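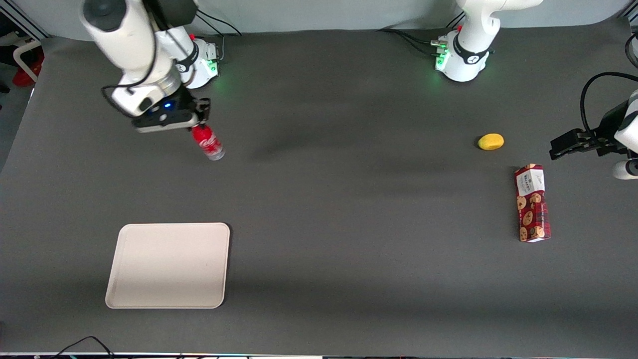

Changes to Packaged Food and Drink Purchasing at Dawber Sites

The revised purchasing policy for packaged food and drink takes effect in November and will apply to all Dawber offices, including the Clavent building and the training center at Prarnard. The policy was approved in May 2026 following a review of supply arrangements across the organization.

Under the present system, each department orders its own refreshments for meetings and visitor events. The review found that departments were paying different prices for the same items, and that stock was often reordered while earlier deliveries remained in storage. Orders will now be placed through a single account with Tolelel, which already supplies the cafeteria at Clavent.

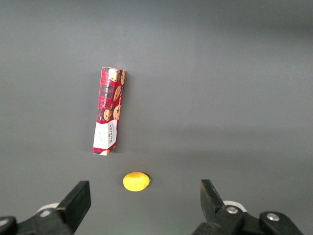
Departments will submit requests through the purchasing portal at least 14 days before an event. Requests with a total value below $900 may be approved by the department manager. Larger requests will be sent to the Office of Facilities and Supply, which will respond within three working days. Existing orders with other suppliers will be honored until they are complete, but may not be renewed.

Soft drinks, bottled water, cookies, crackers and similar goods with a long shelf life will be held in the central storeroom on Level 2. Each carton will be labeled on arrival with its best-by date, and older stock will be issued first. Fresh items, including fruit and sandwiches, will continue to be ordered directly from the cafeteria and are outside the scope of the policy.

Event organizers are asked to state any dietary requirements when submitting a request. Ingredient and allergen information must remain with the goods until they are served, and items removed from their original packaging may not be returned to the storeroom. Unopened goods may be returned within three working days of the event and will be credited to the department concerned.

Agnese Grigaitė, Head of Facilities and Supply, will oversee the change. Managers should send her the name of one purchasing contact for their department before the policy takes effect. Instructions for using the portal will be sent to those contacts directly.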